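01/08/2022 — Brenby, stage workshop

Second go at the touring floor for the Skukar ballet bill. The Pascual people swear their new underlay "gives like a proper sprung stage". I have read that sentence on three other products and am not in a hurry to believe it.

Laid 11 panels across the back half, vinyl on top, tape on the joins. Jumped on it in socks. Felt fine to me, but I weigh more than anyone in the corps and I land like a wardrobe, so that tells us very little.

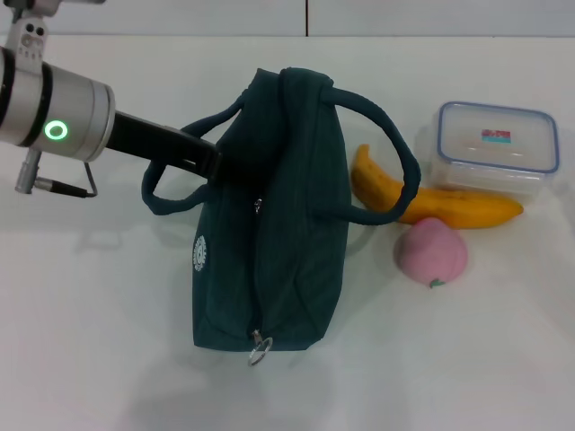 ## Seats and sightlines

Wakico's plan says 1,386 seats. The box office system says 1,138. Both can't be right, and I suspect the bigger figure still has the side balcony in it, where you'd see one wing and half a swan. Asked for the drawing again. In January they sent us the old one, so check the revision box before measuring anything off it.

## Still open

- Joins: panel four to panel five lifts at the upstage corner. Retaped. Not convinced tape is the answer.
- Noise: pointe shoes sound hollow near the centre line. Pascual say it will settle. Would like to know what they think is going to settle.
- Quote for the second set is 1,999 without delivery. Hold off until a dancer has done a full class on this one.
- Rosin box: keep it off the new vinyl for now.

Leave the panels down overnight and look at the corner again before anyone signs for them.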